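Category: Student Work > Project Reports > Clocks and Timekeeping

Print this page | E-mail this page

Why Does the Plullbridge Clock Run Slow?

August 11, 2022

So my summer project was a clock. A big one! The town clock in Plullbridge sits over the old Pevwood grain store (you can see it from the bus stop, which is where I got the idea, because I kept missing the bus). Everyone in town knows it loses time and everyone has their own theory. I wanted to find out whose theory was right.

I started in May by writing down the clock's time next to the time on my phone, every day when I got to the stop. The clock was losing up to 10 minutes a week, but not evenly. On cool days it was nearly perfect and on hot ones it fell behind a lot. That sounded like the pendulum to me. Metal gets longer when it warms up, and a longer pendulum swings slower.

Then I did the math and felt pretty silly. For a steel rod, even a big jump in temperature only costs a few seconds a day. My clock was doing way worse than that, so heat on the rod could only be a small piece of it.

Next I read up on gear trains, which I ended up liking more than anything else in the project. If a small gear drives a bigger one, the bigger one turns slower, and you can work out exactly how much slower just from the teeth. I spent a whole evening on this and filled 5 pages of my notebook.

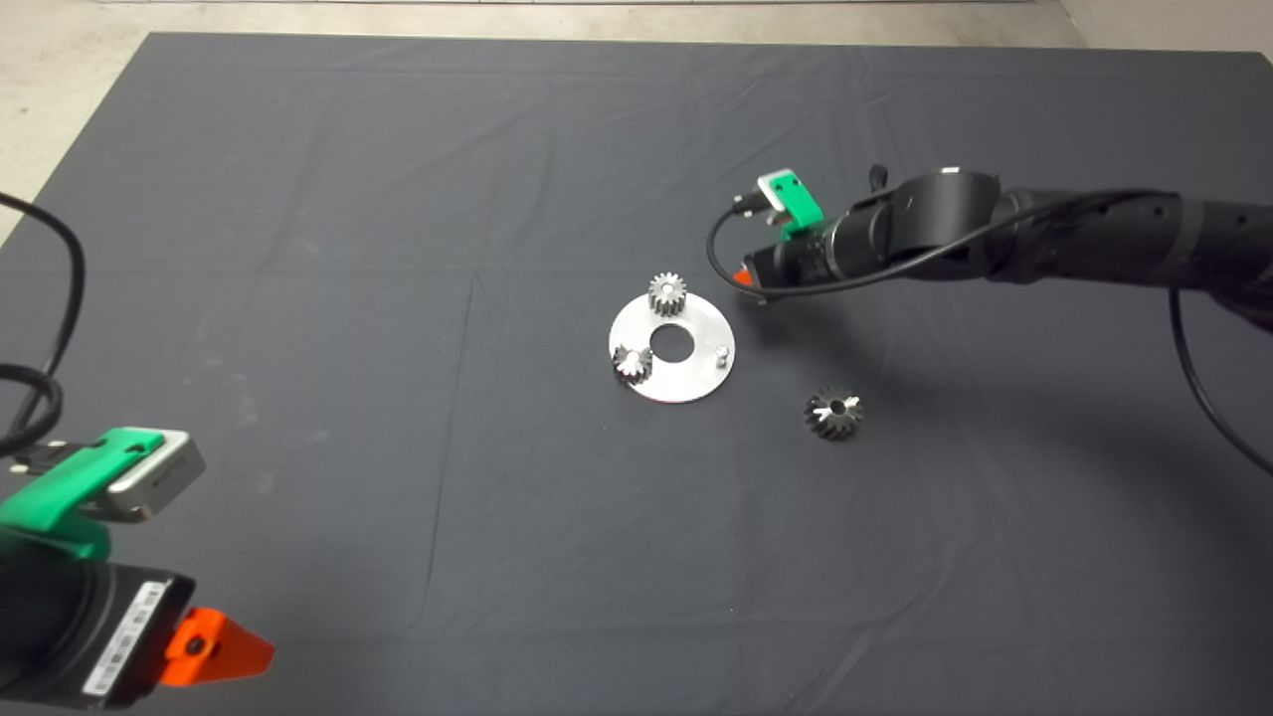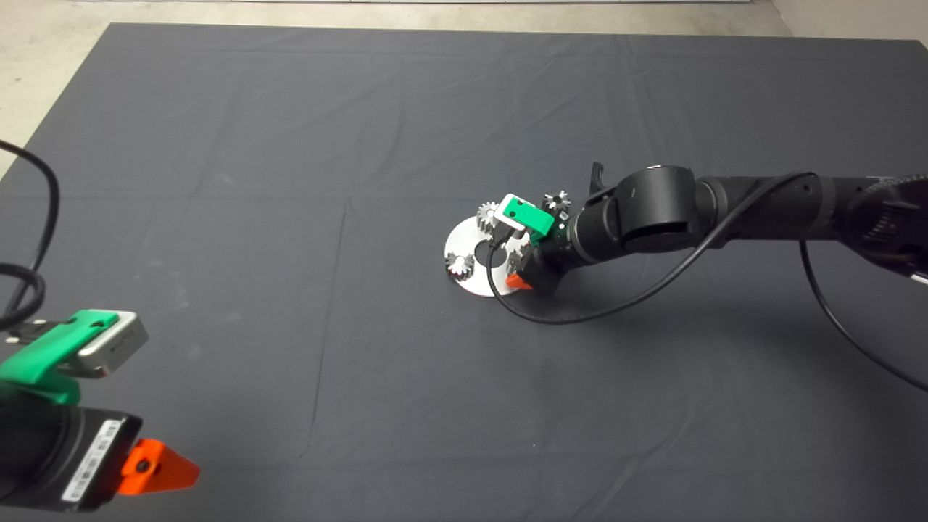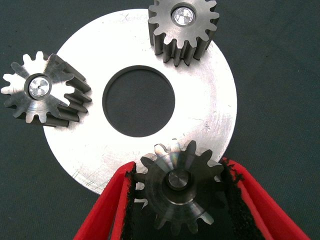

Spur gears and a round metal plate on dark cloth (first picture).

Gears can't slip a little bit the way a belt can, so a worn tooth wasn't going to explain a slow drift either. What was left was friction and the oil. The maintenance book at the Villa library has 79 entries and only two of them mention oiling anything. Old oil gets sticky, dust gets in, and the pendulum swings in a smaller arc. I still can't say why hot days are worse. Maybe the case swells and rubs?

If I did it over I'd buy a cheap thermometer first. I was using the one outside Skinley Hardware, and it's in full sun until lunch.

Print this page | E-mail this page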